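4.2 What counts as "put away"?
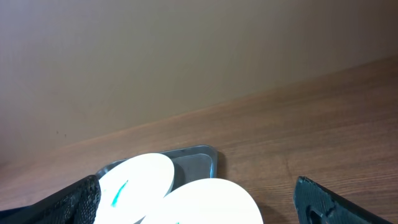
Figure 3. Two white discs and a metal tray on a wooden tabletop, Braltermont.

I went into this study thinking that things live in cupboards and tables are for using them. The people I talked to in Braltermont set me straight pretty fast! Of the 489 resting places in our household diaries, 98 were trays, and I hadn't even put trays on the first version of the form. A tray seems to work like a tiny room with its own rules (Bleddyn Gronow, who coded the diaries with me, started calling them "parking lots," and the name stuck). Things can lean, stack or hang over the rim and still be counted as home. Take the two round white discs in Figure 3, one tilted toward the back of the shallow metal tray and the other partly covering it. I'd have called that a mess and started straightening. Under the diary rules it goes down as "put away," full stop, and I've come around to agreeing – the tray says where they belong, and the angle they sit at is a separate question.

We did try scoring neatness too, using the four-point Suvano scale, but I kept changing my mind about anything that overlapped. Bleddyn and I disagreed most on trays, much less on drawers, so neatness scores for trays are left out of the totals in the next section.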